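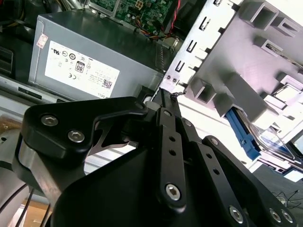 Desktop case, open.

Tuesday, late

The local paper has given half a page to the news that the average household will spend £1,036 on Christmas this year, up from £827 last year. It's November and I've seen that figure three times today: once in the paper, once on a board outside the newsagent's, and once repeated to me across the counter at the post office as though it had come down from the mountain. "A thousand pounds," the woman in front of me said. "Each!" It isn't each, it's per household, but by the time it had got as far as the stamps it was each.

So I did what I always do and went looking for where it came from. It came from Fisex, who lend people money in the shops. They have the little logo next to the till that lets you pay in instalments. I don't say that makes the number wrong. I do say that if a firm earns its living from people spending more than they've got in hand, and then tells the papers that everybody is going to spend more than last year, I'd like to see the working.

There is a bit of working, if you go to the bottom of their page and open the notes. They asked 899 adults what they expected to spend. Expected. I expect to spend very little every year and I expect to take up swimming. Nowhere does it say whether last year's £827 was also what people expected or what they did in the end spend, and that matters a good deal, as you can't take one from the other and call it a rise unless they're the same sort of thing. I read the notes twice. I also couldn't find out what they did with the odd person who says ten thousand. It only takes a handful of those to pull an average up, and the person in the middle of the queue might be nowhere near a thousand pounds. They don't give the middle figure. They hardly ever do.

Nor what "Christmas" is. Does it include the food? We'd be eating something in December anyway. If I buy a turkey and don't buy a chicken then the extra is the difference between them, and the whole bird shouldn't go down as festive. Same with coats. Half the presents in this family are coats and slippers that would have been bought by February in any case.
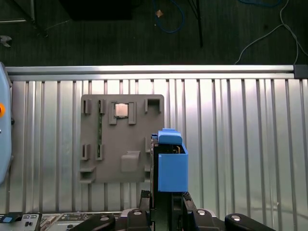

The part that annoyed me most was the paragraph on Rullirthorpe itself, which the paper had put in a box. Shops here are "set to share in the boom". Set by whom? The survey has no town figures in it at all, not one. Somebody has taken a national guess and laid it over our High Street like a tablecloth. I walked the length of it this afternoon after the dentist and it didn't look like a boom to me. The shoe shop has a sale on, and a shop with a boom coming doesn't mark its boots down in November. The card shop closes at four now. The bakery was busy, but the bakery is always busy.

I should be fair and say that an afternoon's walk is worth even less than the survey. I went on a weekday in drizzle with one side of my face numb. If I'd gone to the retail park at Rustad I might have come back with the opposite opinion, as that's where everybody with a car goes. Perhaps the boom is all out there. There was certainly a queue to turn in when the bus went by it last week, although that roundabout has a queue on it whatever the season.

Then there's Skokuden. Their leaflet was on the mat when I got in, on that thick shiny paper that won't go in the compost. "15% off everything for members." I've been keeping receipts from there since the summer, so I sat down with a pot of tea and went through the things I buy regularly and put the leaflet beside them. The coffee is now cheaper for members than it was in August, by a few pence. The washing powder with the member price taken off comes out at just what everyone was paying in August, card or no card. The butter is dearer with the discount than it used to be without. So that is one win for them, one draw and one where I'm being thanked for my loyalty by paying more.

Butter has gone up everywhere, I do know that. And three items out of a trolley prove nothing much. But it does make me wonder what the discount is a discount from. "Everything" had a star beside it too, and under the leaflet in grey type was a list of what everything leaves out: baby milk, stamps, fuel, gift cards, medicines, anything already reduced. Quite a lot of everything.
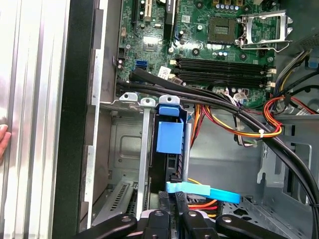
Vol. 15

Back to it after supper, because I couldn't leave it alone. I got out last December's bank statements and tried to work out what we spent ourselves. I'm not going to write the answer here. What I will write is that I couldn't do it properly, even with every statement in front of me and nobody to impress. Does the train fare to my sister's go in? I'd have gone to see her some time or other. The new saucepan was bought on the twentieth, for the sprouts, and has been used most days ever since. I put it in, took it out, put it in again. Depending on how strict I was, our Christmas came out at one sum or nearly double. If I can't say what I spent last year with the paperwork on the table, I don't believe someone stopped on their phone between two other questions can say what they'll spend next month.

There's a bit of harm in it as well, I think. My neighbour on the left said she must be doing it on the cheap if everyone else is spending a thousand. She said it lightly but she'd plainly been turning it over. She does a lovely Christmas. I told her about the instalment firm and she said "well, they must know, it's their business," and I suppose that is one way of looking at it.

I've been wrong before, mind. I was sure last year that the shops were making it up about people buying early, and then couldn't get a jar of goose fat anywhere in the county. I may look a fool in January if the real takings come out and they've had a record. Even then it would want adjusting for prices. If everything costs more, then spending more only means you've carried home the same bag.

I thought of writing to the paper. I got as far as "Sir or Madam" and a sentence on averages, and then it read like something from a person who writes to the paper. Might have another go tomorrow, shorter, just asking for the middle figure and whether last year's was a guess or not. They won't print it. They have Fisex on the back page, I noticed when I folded it up — full width, in colour, with a reindeer.

Tooth coming back to life now, and rather sore. Buy butter. Not from Skokuden.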